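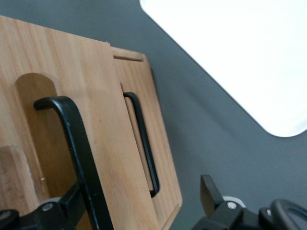

I finally sat down and read our house rules for the arm bench from start to finish, and I love them! Gemma Piras wrote the first set in January and they fit on 2 pages, which I think is why people follow them.

My favorite is rule two: write the task in one plain sentence before anyone touches the arms. "Open the upper drawer." If you need a comma, it's probably two tasks. Colette Charpentier and I argued over that one for a whole lunch (she likes commas). 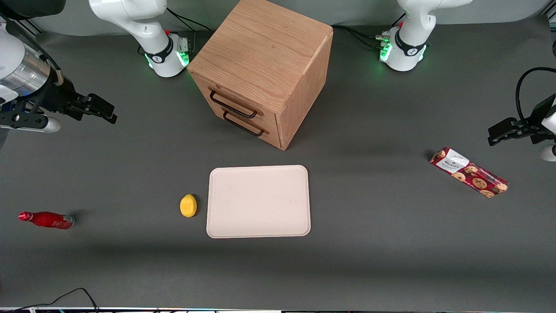 Good layout notes are the other thing I've become a fan of. Ours used to say "objects on table," and try rebuilding a setup from that a month later! Now every item gets a position and a pose, so the red bottle goes down as lying on its side, neck to the left, and the cabinet gets a line saying which way its drawers face. Even the empty tray is written in as empty. It takes a minute and I've stopped grumbling.

Still open: what to do with a run where someone bumps the table. Gemma says throw it out, I say keep it and tag it. Run 527 is sitting in a folder called Dusis until we agree.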